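Wornmont Opens Orders for Lotow Classroom Car Kit

3 min read

9/10/19. Wornmont, a supplier of workshop materials for middle and high schools, today opened orders for the Lotow, a tabletop car kit with a laser-cut wooden body and 3D-printed wheels. The first production run is 500 kits. Shipments to schools begin in November.

The kit is supplied flat. Body panels are cut from a single sheet and join by slots and tabs, without glue. Wheels are printed separately and pushed onto the axles by hand. A class can print replacements from the files supplied with each order.

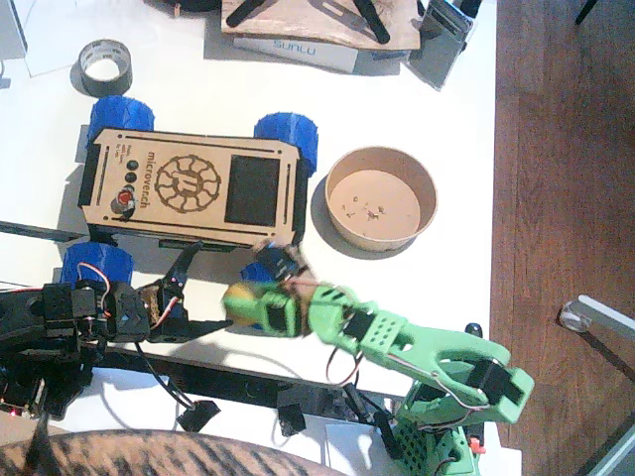 Assembly takes place on an ordinary classroom table. The printed guide covers panel joining, axle alignment, wiring of the screen and buttons, and a first rolling test. Wornmont recommends two class periods for the full build and a third for the table exercises.

"The earlier version had too many small fasteners," said Rostam Bahrami, product engineer at Wornmont. "We removed most of them. The panels now locate each other, and a student can open the body to correct a wiring fault without starting over."

The table exercises use the car with common small items. Students sort objects by shape, compare how flat-sided and round items behave on a smooth surface, and record how far each one travels when the car pushes it. Teachers may use whatever is on hand. The guide lists tennis balls, blocks and paper bowls as suitable.

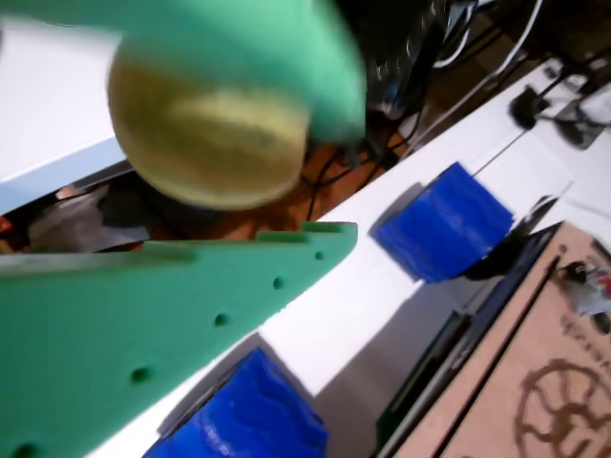

A tennis ball and two blue cubes at the tabletop.

Wornmont tested the kit with 71 students at the Harahap workshop during the past school year. Changes made after the trial include wider panel slots, larger lettering on the assembly guide and a longer axle. The axle change allows wheels of different widths to be fitted to the same body.

Wheel surface was the most frequent request from teachers in the trial. Smooth printed wheels can slip on coated tabletops. The guide now includes a section on wheel coverings, with a worksheet for comparing tape, rubber bands and bare plastic over the same distance.

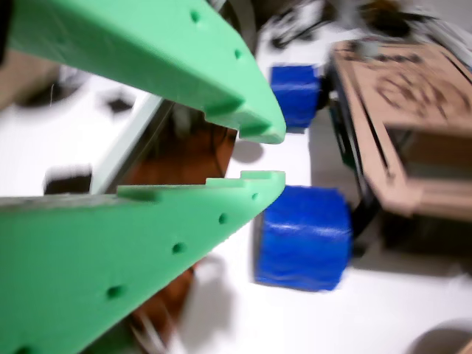 Spare wheels will be sold in sets of four. Schools that order 250 kits or more will receive one spare set per 10 kits at no charge. Wornmont plans to raise total output to 2,000 kits if the first run sells through.

"Wheels and axles take the most wear in a classroom," said Sandra Wragg, education sales manager. "Schools asked to buy those parts separately, and they can do that from the first day of shipping."

Orders are placed through Wornmont or its distributor, Ateo. The assembly guide and wheel files are available to registered schools on request.

14 shares
2 comments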